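Looking down before you start: news from the Skallov project

By Tamsin Dunleavy

I have been itching to write this one up since March, and now that the numbers have been checked by someone other than me I'm allowed to. The short version is that we changed how people begin a recording, the change costs a couple of seconds, and Stonus drops far fewer things as a result. I am delighted with it, as anyone who has had lunch with me lately will know.

For readers outside the Nerham lab, Skallov is our work on teaching a two-armed robot (Stonus) to do household jobs by learning from people. We don't drive the robot about to get the examples. A person puts on a head camera, picks up a pair of hand-held grippers and does the job themselves: picking up a bottle, folding a flannel, putting things in a box and taking them out again. The grippers have the same sort of fingers as the robot has, so what a person can manage with them ought to be something Stonus can manage too. Each gripper carries a cube printed with black and white codes, and from those codes the head camera can work out where the hand is and which way it's turned.

When the camera can see them, that is! And that was the trouble.

What was going wrong

People are quick. They pick up the grippers, they've been told what the job is, and off they go. In a lot of our early recordings one of the hands doesn't come into view until it's already halfway to the thing it's going to grab. The gripper has its own motion sensing, so it has a pretty good idea of how it has moved since it was switched on, but it has no idea where it is compared with the other hand, or with the head, until a cube comes into sight. Our software would then stitch the two together backwards through time, and a small error at the stitch became a bigger error at the start of the reach.

For one-handed jobs you'd hardly notice. For jobs where the hands have to work together it was a real nuisance. One hand holds the box flap and the other hand comes in a finger's width off, and the robot learns to be a finger's width off. It learns it very faithfully too. I spent a good part of the winter convinced that the learning side was at fault and changed all sorts of things there that made no difference whatsoever, and I'd like to apologise to the shared computer queue.

The fix

We call it the Crenshaw start, after the building where we first tried it. Before each job, the person stands still, holds both grippers in front of their middle with the fingers pointing away from them, and looks straight down so that both cubes are in view at the same time. Then they look up and get on with it. At the end of the job they do it again.

So every recording now has a moment at each end when the head, the left hand and the right hand are all known together, from the same camera, with nothing being guessed. The software fixes the path of each gripper at both ends and shares out any drift in between, instead of letting it pile up at one end. The maths is old and very well understood (surveyors have been closing their loops this way for ages) and I can claim no credit for it. What we added was getting the pose right and finding out how much it mattered.

Getting the pose right took longer than you'd think. Our first version had people hold the grippers up at shoulder height, which gave a lovely clear view of the cubes and made everybody's arms ache by mid-morning. The second version used a printed board on a stand, and you had to touch both grippers to it. That was accurate, but people forgot to go back to the board, and it had to be carried everywhere. The looking-down pose needs no kit at all, and it's close to how people stand anyway when they've finished a thing and are waiting to be told about the next one. Once we noticed that, we stopped inventing poses.

There's a nice extra that I hadn't planned for. Looking down catches a good stretch of floor and whatever is in front of the person, so each recording also opens with a steady view of the surroundings. Bathroom fittings, counters, boxes, cables, other people's shoes: it's all in there. The part of the system that keeps track of where the head is likes a still view with plenty of detail in it, and it settles much faster than it did when people began by swinging round to face the job.

Shiny floors are the exception. Polished marble looks wonderful and is full of reflections, and reflections slide about as you move in a way that real things don't. We now throw away any tracking points on the floor that don't move the way the solid things around them move. It was a fiddly evening's work and I'm rather proud of it.

How we tested it

We wanted a fair comparison, so we kept everything else the same. We took one set of recordings, all made with the new start and finish, and processed them two ways. In the first, the software was allowed to use the looking-down moments. In the second it was told to ignore them and stitch things together as it used to. Same people, same jobs, same rooms (six of them), same training afterwards. The only difference was how well the paths of the hands lined up.

Then each version was loaded on to Stonus and set going on the two-handed box job: steady the box with one gripper, lower a small bottle into it with the other, let go. Thirty tries each, with the box and bottle moved to a fresh spot every time and the same spots used for both versions. A try counted as a failure if the bottle was dropped, if it missed the box, or if someone had to step in.

The old way failed 6 times out of 30. The new way failed 2 times out of 30.

I know that's a small test and I'd be the first to tick off a student for getting carried away by it. Thirty tries is enough to make me cheerful and not enough to make me certain. But the kind of failure changed as well, and I find that more convincing than the count. With the old processing, most of the failures were the same one, where the bottle came down on the edge of the box because the two arms didn't quite agree about where they were. With the new processing we didn't see that at all. Both of the remaining failures were slips, with the bottle turning in the fingers before it got anywhere near the box, and that's a grip problem we already knew we had.

Things that still need doing

Sleeves! A loose cuff can slip forward over part of a cube, and if it happens just as the person looks down then the whole point of the pose is lost. The software copes with some of the code being hidden but not with all of it. We're trying a beep when both cubes have been read, so that the person knows they can carry on. The first beep we chose was horrible and has been replaced.

Cables are the other thing. A lead looping across the front of a gripper can get between the cube and the camera. For now we're asking people to have a quick look at where their leads are running before they begin, and a tidier routing is being drawn up.

We'd also like to know whether the finish matters as much as the start. My hunch is that for short jobs you could do without it, and people would thank us for the time saved, but I haven't tested that and I've been wrong about most things on this project at least once. If you've got a view, do come and argue with me.

The last question is what happens on longer jobs, where someone might be moving about for several minutes between one look down and the next. Would a glance in the middle help? Could the software spot a good moment by itself, when both cubes happen to be in view, and use that without anyone having to stop? I'd love that to work. We have plenty of recordings where it should be possible, and going through them is next on my list.

If you want to try it

The alignment code is in the Skallov folder on the shared drive along with a short page on how to stand. It will run on old recordings too, as long as both cubes are seen together somewhere near the beginning, so it may be worth digging out things you'd given up on. I'm showing the side-by-side runs on Stonus this Wednesday in the Nerham lab. Come along even if you only want to watch a robot put a bottle in a box, which I have now seen an awful lot of times and still enjoy.

The start pose as the wearer's head camera gets it, both cubes in view, with a white bathtub straight ahead:

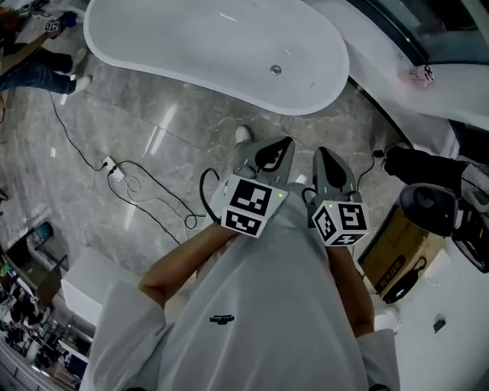 Shared drive clear-out

Please move anything you want to keep out of the temporary folder before the end of the month. It fills up faster than any of us expect, and the Skallov recordings (sorry) are most of it.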